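Notebook, February, bench 2 (microwave)
Planner branch: pamis-door
Started 9:40

Goal for today: make the door skill stop failing between "contact" and "door moving". Yesterday's build planned the whole door motion as one arc and sent it to the controller in one piece. When the hinge estimate was wrong by a small angle, the arm followed the wrong circle very faithfully and the force limit tripped. I want the arc to be corrected while it is executed.

First I checked the hinge estimate alone, without any motion. The estimator takes the door plane from the head camera and fits a vertical axis on the left side of the body. With the door closed the fit is poor, as I expected, because the door plane and the body front are almost the same plane. With the door wide open it is good. So the starting guess is worst exactly at the moment when we need it. I wrote this already in January and then forgot it.
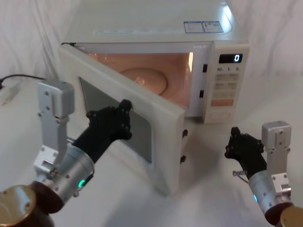

Head view, door fully open, left hand against the inner face.

I used the open pose to record a reference axis and saved it as hinge_ref in the Pamis config. From now on the estimator starts at this reference and is only allowed to move away from it slowly. If the appliance is moved on the table, the reference moves together with the body pose, so this should be safe. I say "should" because I have not tested a large rotation of the body.

One problem with the hand so close to the door: the segmentation takes the dark fingers and the dark window as one region. The mask then grows over the hand and the door plane tilts toward us. I now subtract the projected arm model before the plane fit. The projection needs a margin. With margin 0 there is a thin line of finger pixels left, and the fit likes this line very much. I set the margin to 9 pixels and the tilt is gone in the replay.

11:15. Controller side. The change is small in code but took me most of the morning:

- the planner sends only the next short part of the arc
- the door angle is estimated again after each part
- stiffness is low in the radial direction and normal along the arc
- if the radial force stays high for 2 parts in a row, stop and ask the planner for a new axis

The last rule was a simple threshold before. It reacted to every small friction peak, and the log was full of replans that changed nothing. I prefer to wait for the second one.

Also found: the time stamp of the wrist force data was taken when the message arrives, and the time stamp of the joint data when the message is made. So the radial force was compared with a door angle which was already old. I corrected this in the Jisitz bridge. Please, if anybody still has a local copy of the bridge, update it before you compare your curves with mine.

13:50. Contact detection. The approach to the door edge is still a guarded move: go slowly until force, then switch. The chest camera gives a second opinion about the distance between the gripper tip and the top of the door. I do not yet use it to control, I only log it next to the force signal. 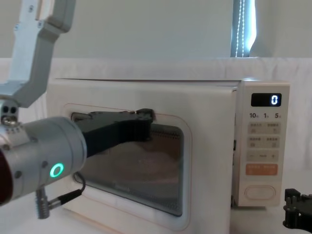
Ó Riain: I would not keep vision as a log only. If the force says contact and the camera says there is still a gap, you are probably touching with a link or a cable, and the guarded move will happily switch to arc mode in free air. Make it a veto at least.

I agree with this. Added as a veto, off by default, flag contact_vision_veto. The difficulty is the latency of the depth. The force signal is there immediately and the vision comes later, so with the veto on, the arm must wait in contact and do nothing for a short time. For the door this is acceptable. For the buttons I think it is not, as a press is short and the wait would make it a long press.

Replay results: I ran the new estimator over log 604 from the old build. The axis stays near the reference during the whole log, where the old one jumped at first contact. A replay cannot show the closed loop, of course — the arm in the log moves as the old planner told it. So this is only a result for the estimator.

15:30. State reading for the task planner. It needs to know three things before it chooses a skill: is the door closed, what does the display show, and where is the release button. Door state comes from the hinge angle. The display reader works on a crop from the wrist camera, and the crop is placed from the body pose.

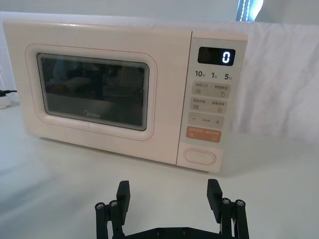
The crop was too wide at first and took in the row of time labels, so the reader returned "0" and then "10" and "1" as additional digits. Now the crop ends at the lower border of the black area. I also made the reader return "unknown" if its confidence is low, and the task planner must handle it by looking again from another pose. Before, it returned the last good value, and that is dangerous when the last good value is old.

The release button is found as an oval of fixed size in the lower part of the panel. Its rim has the same color as the body, so the contrast is weak. The detector on edges alone gives false ovals in the folds of the cloth. I restrict the search to the panel region and that is enough for this bench. For the Grurnasent test kitchen it will need something better.

Open points
- large rotation of the body, check that hinge_ref follows
- margin for arm subtraction is in pixels, should be in millimeters at the door distance
- veto on/off comparison, same start pose for both
- move "unknown" handling from the task planner to the skill? not sure
- bridge: add a warning when two streams have different stamp sources

Branch is pushed, not merged. Config is under bench2/pamis, the old hinge parameters are kept in the same file with the ending _old. Do not delete them yet, the drawer skill reads one of them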